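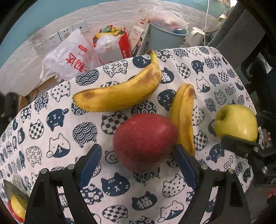
Checking and Replacing the Finger Pads on a Hand-Held Gripper

This procedure applies to the two-finger hand-held grippers issued by the Heltora workshop for tabletop work with fruit and other light objects. It should be carried out before each recording session and whenever an operator reports that objects slip or turn in the jaws. Allow 10 minutes per gripper.

What is required

A hex key set, a soft brush, a lint-free cloth, a pair of new blue pads from the Plarnlow drawer, and one firm apple for the closing check.

Inspecting the linkage

1. Hold the gripper by its body with the jaws open and look along both fingers. The two should mirror one another. If one pad sits further forward than the other, stop and go to "Realigning a finger".

2. Check the round metal pins on each finger. No pin should stand proud of the bar or turn freely under a fingertip.

3. Brush out the long slots between the bars. Fruit residue collects there and stiffens the movement.

4. Open and close the jaws 10 times. The travel should be smooth – any catch or click must be entered in the log.

Replacing the pads

1. Loosen the retaining screw behind the pad by 3 turns and slide the pad off. Do not lever it from the serrated edge.

2. Wipe the seat with the dry cloth. Solvents must not be used.

3. Fit the new pad and tighten the screw until it is just firm. Both pads must be changed together, even when only one is worn.

Realigning a finger

Slacken the clamp at the base of the finger, bring the pads together until they meet evenly, and retighten. A gap of more than 2 mm at the tips after tightening indicates a bent bar, and the gripper should be returned to the workshop.

Closing check

Place the apple on its side on a cloth-covered table. Approach with the jaws open, keep the fruit between the pads, and close slowly. Lift, hold briefly and set down. Repeat with the second gripper where a pair is in use.

Pads are to be replaced after 50 sessions regardless of appearance. Completed log sheets should be passed to Roksolana Sydorenko at the Lindar bench.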